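Simulierte Erfolge

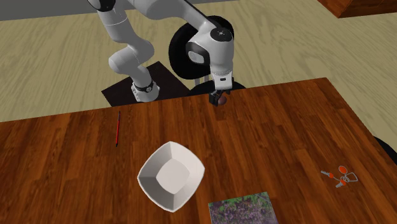 Nundell, im Oktober

Seit dem Frühjahr gehe ich in die Robotik-AG der Volkshochschule, und seit dem Frühjahr greift unser Arm ausschließlich in der Simulation. Weißer Arm, Holztisch, weiße Schale, ein roter Stift, der nur im Weg liegt. Die Aufgabe: das kleine braune Ding soll in die Schale.

Von 1000 Durchläufen haben 462 geklappt. In der AG wurde das gefeiert. Ich finde, bei weniger als der Hälfte darf man erst mal weiterarbeiten. Zumal die »90 Prozent« auf unserem Plakat für den Wettbewerb in Flirkstead aus einer Testreihe stammen, in der die Schale immer am selben Fleck stand – das steht dort leider nicht dabei.

Die Holzmaserung ist hübsch geworden, keine Frage. Daran saßen wir zwei Abende. An der Reibung zwischen Finger und Gegenstand saß bisher keiner, da steht noch der Wert aus der Vorlage.

Im November sollen wir im Labor in Grernby an einen echten Arm dürfen, 600 Euro Kaution inklusive. Ich habe vorgeschlagen, die Plakatzahl bis dahin zu überkleben. Darüber wird nächstes Mal abgestimmt.

Kontakt | © Blog Koller | Nach oben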